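Chapter 4
Color in Everyday Objects

By Jianguo Fang

In the old town of Hutska, a dyer kept a book with 1562 samples of cloth. Beside each sample he wrote what people called the color. For orange he had only one word, and it was the same word as for the fruit.

Before you read this chapter, look at the things on your own table. Most of them have a color which somebody has chosen. In this chapter we study how such choices are made, and why a strong color looks stronger when it is placed near a quiet one.

Key words: hue, contrast, neutral, accent

Orange is used as the accent in all three pictures.

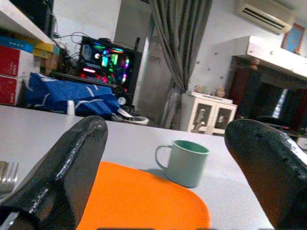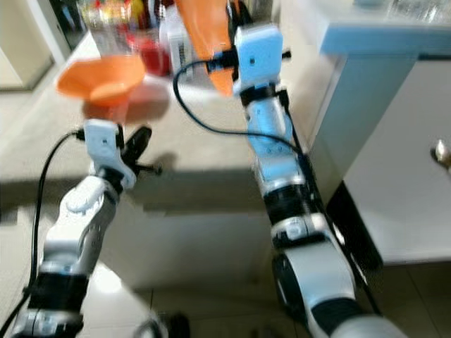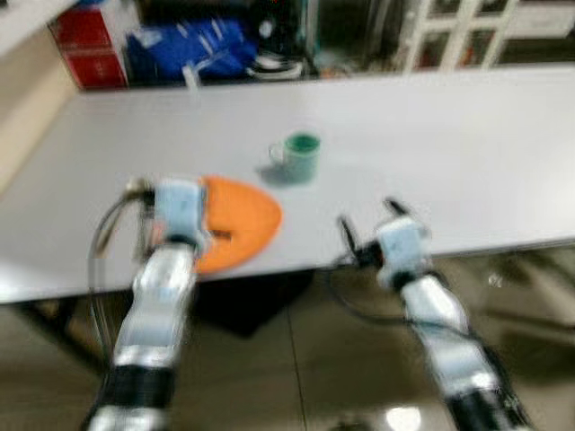 4.1 Warm and Cool Hues

We call red, orange and yellow the warm hues. Green and blue are usually counted as cool.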